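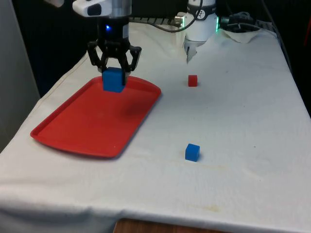
2. Materials and Layout

The task area is a table covered in white cloth. The objects are one red plastic tray with a raised rim and three small cubes, two blue and one red. The tray was chosen for its lip, which gives a clear boundary: a cube is either inside the rim or it is not. We refer to the set as the Flolen layout, after the earlier course project it was copied from.

The tray is laid at an angle to the table edge. In the first version of the task (Tosten) it was squared to the edge, and nearly all placements fell in the same third of the tray floor. Turning it spread them out.

Two properties of the materials affected the work. First, the red cube and the red tray are close in color, so the edges of the cube are hard to find once it is inside the rim. The blue cubes do not have this problem. Second, the cloth moves. Creases build up over a session, and a cube set down on a crease may lean slightly. The cloth was pulled flat between sets, but not between single trials.

3. Procedure

Each trial starts with all cubes on the cloth and the tray empty. Cubes are moved one at a time. A placement is counted when the cube rests flat on the tray floor without touching the rim. A cube leaning on the rim is logged as a partial placement and left where it is until the trial ends.

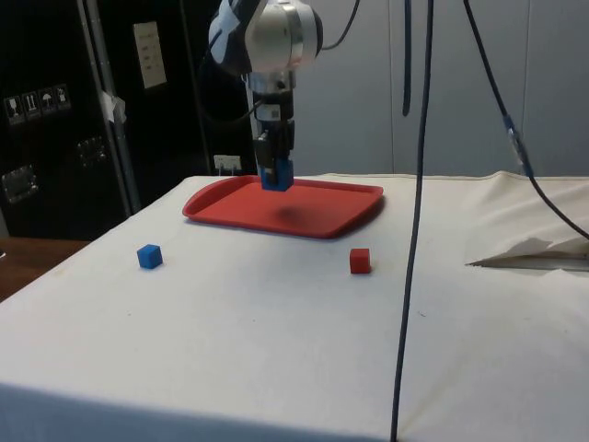 Figure 2. Blue cube held just above the tray; second blue cube and red cube on the cloth.

4. Results

The full log holds 2000 placements. Of these, 27 were partial, most of them near the rounded corners. No tray was tipped. Start positions were taken from the Anozie sheet, which lists cube positions relative to the tray – not the table – so the tray could be moved without writing a new sheet.

The partial placements were not sorted by cube color. The log format (Presard, version 2) has no field for it, and adding one is the first change planned for May.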